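Kitchen manipulation in simulation

Kitchen manipulation in simulation is a branch of robotics research in which a robot arm practices household kitchen tasks inside a computer model before the same tasks are tried on real equipment. It is one part of the wider question of whether machines can take over domestic chores. Present systems can complete single, well-defined steps under controlled conditions. No general-purpose kitchen robot able to clear, wash and put away an ordinary family's dishes is in common household use.

Background

Dishwashers and bread machines automated parts of kitchen work long ago by enclosing the task in a box and asking a person to load it. The remaining work is harder to enclose. It consists of picking up objects of many shapes, deciding where each belongs, and moving it there without damage. Simulation is widely used for this work because a dropped cup costs nothing and a failed attempt can be repeated from the same starting point.

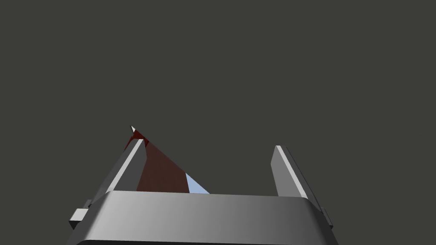

Katitska, November

The Katitska kitchen program was set up to measure progress on short chores of this kind. It is directed by Flor Quispe, with task design by Bjartur Mogensen, and is run jointly by two organizations, Killow and Guvari. The program's task list contains 34 chores, among them moving a utensil, setting a mug upright, wiping a counter and closing a drawer. Each chore is written as a plain instruction, such as "put the knife beside the sponge," and is scored as complete or incomplete at the end of a fixed time. Partial credit is not given, a rule that has been criticized by some participants as too strict for the longer tasks.

Grasping

Most entries to the program use a parallel-jaw gripper, a hand with two flat fingers that close toward each other. The design is simple to model and easy to control. It is well suited to boxes, handles and other objects with two opposite sides, and less suited to wide bowls or anything that must be turned within the hand.

Flat utensils are a recognized difficulty. A knife lying on a counter offers very little height for the fingers to close on, and small errors in position can push it away. Once it is held, the angle of the blade matters for the next step. 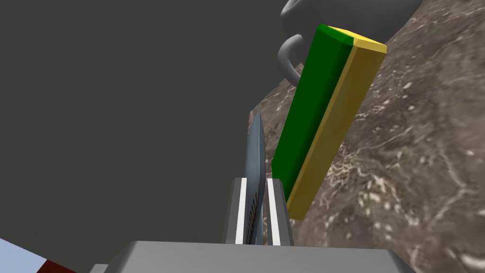

Crowded counters add a second difficulty. An arm carrying a long object has to allow for the length of that object as well as its own, and a path that is clear for an empty hand may not be clear for a full one. In the first round of the Katitska program, 294 of 1535 attempts were scored as complete. Collisions with nearby items were the most frequent cause of failure, followed by grasps that slipped during lifting.

Views from the wrist

Many systems rely on a camera mounted near the hand. This gives a close view of the fingers and of whatever lies between them, but a poor view of the rest of the room. When the hand turns away from the work surface, the picture may contain few landmarks. Entrants commonly add a second, fixed camera for this reason.

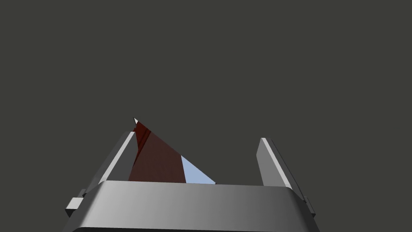

Simulated gripper, fingers open, with a thin triangular object between them.

Transfer to real kitchens

Results obtained in simulation do not carry over directly. Friction, soft materials and water are difficult to model, and a sponge that behaves as a rigid block in software will bend and drip in use. Gunn, a test kitchen associated with the program, repeats selected chores on physical equipment. Only tasks completed in simulation at least 30 times are accepted for physical trial.

Mogensen has argued that the chores should be made longer before they are made more varied, so that errors in one step affect the next. Quispe has favored a wider range of objects first. The second-round task list follows the latter approach and retains the original scoring rule.

See also

Domestic robot
Robot end effector
Motion planning
Dishwasher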